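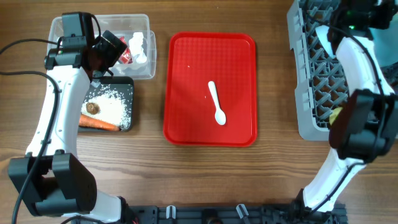

Lellano 二本腕テーブルづくり よくある質問

共同工房 Novcombe の奥の作業台で、机の上の細々したことをやってくれる二本腕のロボットを組んでいます。最初は身内のメモで済ませるつもりだったのですが、工房に来た方やメールをくださった方から同じことを何度も尋ねられるようになり、そのたびに長い返事を書いているうちに(私は返事が長いのです)、いっそ一か所にまとめておこうということになりました。読みにくいところがあったら、遠慮なく言ってくださいね。

作る前のこと

Lellano って何ですか?

この二本腕の愛称です。左腕と右腕をひとつの土台に取り付けて、机の手前側から伸ばしています。人が椅子に座って両手を出したときと似たような並びだと思ってください。製品の名前ではありませんし、売り物にする予定もありません。名前の由来を聞かれることも多いのですが、名付け親の Chrysoula Economou さんは「響きがよかったから」としか教えてくれないので、私もそれ以上は知らないのです。

電子工作もプログラムも初めてです。作れますか?

作れると思います。ただ、いきなり腕を二本並べるのはおすすめしません。私も最初の冬は片腕だけで過ごしました。肩と肘が思った向きに動いて、手先が開いたり閉じたりする、それだけで夜遅くまで遊べるくらい楽しいんです! 片腕に慣れて、ねじの緩む音がわかるようになってきたら、もう一本を考えてみてください。はんだごては一度も握ったことがなくても始められますが、圧着工具の使い方は工房の誰かに習っておくと、あとがぐっと楽になります。

どのくらいの時間がかかりましたか?

片腕が動くまでに 46 時間でした。作業日誌をつけていたので、これは珍しくはっきりした数字です。二本目はもっと早く済むはずだったのに、左右を鏡写しにしなければならない部品をうっかり同じ向きで用意してしまって、結局たいして変わりませんでした。左右の部品には、手に入れたその日に鉛筆で「左」「右」と書いてください。あとで書こうと思ってはいけません。私はあとで書こうと思ったのです。

費用はどのくらいですか?

工房の会計ノートを見ると、細かい消耗品だけで 3,339 円でした。結束バンド、熱収縮チューブ、ねじのゆるみ止め、それに途中でなくして買い直した六角ビットの代金です。関節のアクチュエータは譲ってもらったものと買ったものが混ざっているので、合計をお伝えしてもあまり参考にならないと思います。これから揃える方は、まず関節の値段を調べて、それから残りの予算を考えるのがよいでしょう。

組み立てのこと

机に直接ねじ止めしているのですか?

腕は溝のある濃い灰色の土台に取り付けてあります。溝に沿って少しずつ位置をずらせるのがありがたくて、腕どうしの間隔は今の場所に落ち着くまで何度も変えました。狭すぎると肘がぶつかり、広すぎると真ん中のものに両手が届きません。設計図の上で悩むより、腕を手で持って、そこに置いたお皿を取るつもりになって動かしてみるのがいちばん早かったです。電源を切ってからやってくださいね。

ケーブルはどう取り回せばいいですか?

ここがいちばん質問の多いところで、私たちもいちばん失敗したところです。はじめは見た目をすっきりさせたくて、関節のところまでぴったり沿わせて留めていました。そうすると肘を曲げきったときに線が突っ張って、コネクタがじわじわ抜けてきます。今はリンクに沿わせながら、曲がるところでは外側にふくらませて余裕を持たせています。左腕の脇で黒いケーブルが大きく輪を描いて垂れているのもそのためで、見栄えはさておき、この形にしてから線のトラブルはずいぶん減りました。

ふくらませる量ですが、腕をいちばん伸ばした姿勢といちばん畳んだ姿勢の両方で確かめるようにしてください。片方だけ見て留めてしまうと、もう片方で必ず泣きます。仮留めにはやわらかい面ファスナーを使い、結束バンドは最後の最後まで我慢しましょう。

ねじがすぐ緩みます。

緩みますよね。うちでも緩みます。毎週水曜日の夜に工房へ集まるので、その最初のお茶の前に、肩から手先へ向かって順に締め直すことにしています。緩んでいたところには鉛筆で小さな印をつけておくと、いつも同じ場所だとわかることがあります。そういう場所は、締め方より部品の合わせ目のほうを疑ってみてください。わが家の、というか私たちの場合は、合わせ目にわずかな段があって、紙やすりで平らにしたらぴたりと収まりました。

Bartoš の制御基板でないと動きませんか?

いいえ、関節と同じ通信のできる基板なら何でもかまいません。Bartoš は、工房の棚に二枚あったというだけの理由で使い始めたものです。設定ファイルは Bartoš 用のものしか用意していないので、別の基板を使う場合は、関節の番号と回転の向きを自分で書き直すことになります。向きを間違えると腕が元気よく反対側へ振れますから、初めて電源を入れるときは速度をいちばん低くして、手は電源スイッチの上に置いておいてください。

動かすこと、練習のこと

どんなものを相手に練習していますか?

台所の小物が多いです。赤いトレーに白いプラスチックのスプーンを置いたり、透明な容器に細々したものを入れたり、お皿に米粒を散らしてにんじんやきのこを載せたり。身近なものは大きさも形もばらばらで、ひとつうまくいったからといって次もうまくいくとは限らず、そこが悩ましくもあり、面白くもあります。

スプーンがどうしても掴めません。

薄くて平たいものは難しいです。私も五月のあいだずっとスプーンと向き合っていました。柄の真ん中を真上から狙うと、指先がトレーの底に当たって、持ち上げるどころか押さえつけてしまいがちです。試していただきたいのは、柄の端に近いところを狙うこと、それから、指先が底に触れる少し手前で一度止め、そこからはゆっくり下ろすことです。内側に格子の模様がついたトレーを使っていると、模様に指先が引っかかることもあるので、うまくいかない日はつるりとした板の上で練習して、自信がついてから戻ってくるとよいと思います。

あきらめて持ちやすい太い柄のスプーンに替えるのも、立派なやり方ですよ。

米粒を使うと掃除が大変ではないですか?

大変です! 小さな粒は思いもよらないところまで転がっていきます。練習の終わりには土台の溝も刷毛で掃いて、関節の隙間は懐中電灯で覗いてください。掃除機を近づけるときは、ケーブルの余らせたところを吸い込まないように、片手で持ち上げながらどうぞ。練習に使ったお米は食べずに、次の練習用として瓶に分けておきましょう。

二本の腕がぶつかりませんか?

ぶつけました。何度も。今は机の真ん中に見えない線を引いたつもりで、左腕は左側、右腕は右側を受け持ち、真ん中のトレーに入るときは必ずどちらか一方だけ、という決まりにしてあります。もう片方は自分の側で待ちます。両腕をいっぺんに動かして一枚のお皿を持つ、というような芸当はまだまだ先の楽しみです。

プログラムを書く方へお伝えしておくと、待っている腕は完全に脱力させないでください。重みで少しずつ下がってきて、気がつくと下のものを押していることがあります。弱い力で姿勢を保たせておくのがよく、そのぶん関節が温まるので、長く待たせるときは途中で畳んだ姿勢に戻して休ませています。

手先はどのくらいの速さで動かしていますか?

人がそばにいるときは、ずいぶんゆっくりです。見学の方から「もっと速くならないの」と言われることもありますが、ゆっくり動いているほうが、どこで迷ったかがよくわかります。動作の記録は一回ごとに番号をつけて残していて、先日とうとう 600 番になりました。お祝いに Economou さんが胡桃のケーキを焼いてきてくれて、その日は練習がほとんど進みませんでした。

同じ動作は何回くらい繰り返せばいいですか?

決まった答えはないのですが、うちでは続けて 5 回うまくいったら、ものの置き場所を少し変えることにしています。同じ場所で何十回も繰り返すと、数字のうえでは上手になった気がするのに、トレーを指一本ぶんずらしただけで空振りしたりするんです。向きも変えてください。スプーンなら縦、横、斜め。食器を立てかける格子のラックも、周りに置くだけで腕の通り道が変わるので、よい練習になります。

安全のこと

子どもに見せても大丈夫ですか?

ぜひ見せてあげてください。ただし腕の届く範囲に床用のテープで線を引いて、動いているあいだは大人もその内側に入らないようにします。髪の長い方は結んで、紐のついた服やマフラーは脱いでいただいています。手先の指は小さくても、挟まれるとしっかり痛いです。触ってみたいというお子さんには、電源を落としてから、腕を手で動かしてもらっています。たいていこちらのほうが喜ばれます。

つけっぱなしで帰ってもいいですか?

やめてください。短い買い物のあいだでも、電源は切りましょう。切る前に腕を畳んだ姿勢にしておくこと、これもどうかお忘れなく。伸ばしたまま切ると、力が抜けて机の上に落ちてきます。うちの机の手前側には、そのときのへこみを埋めた跡があります。

そのほか

部品はどこで買いましたか?

ねじと軸受けは Goltthorpe に注文しています。少ない数でも嫌な顔をせずに分けてくれて、規格を間違えて頼んだときには、発送前に「本当にこの長さですか」と連絡までくれました。ケーブルとコネクタは工房の共同購入に混ぜてもらっています。参加したい方は、入口の掲示板の紙に必要な長さを書いておいてください。長さは、測った値に少し足して書くのがこつです。

設計データをもらえますか?

お渡しできます。工房のパソコンに入っているので、記憶媒体を持ってきていただくか、メールでお知らせください。寸法を直したものと直す前のものが同じフォルダに並んでいて、お恥ずかしいかぎりなのですが、ファイル名の末尾に「新」とあるほうが使えるものです。「新新」は試しかけでやめたものなので、使わないでください。

見学や手伝いはできますか?

もちろんです。水曜日の夜七時から、奥の作業台におります。見るだけでも、ねじを一本締めるだけでも歓迎です。汚れてもよい服と、もしお持ちなら小さめの六角レンチを持ってきてください。工房のものは、なぜか使いたい大きさだけが見当たらないことが多いので。

ここに載っていないことを聞きたいときは?

工房の受付に置いてある青いノートに書いておいてください。お返事は次の水曜日までに同じノートに書きます。同じ質問が続いたら、このページにも足していきます。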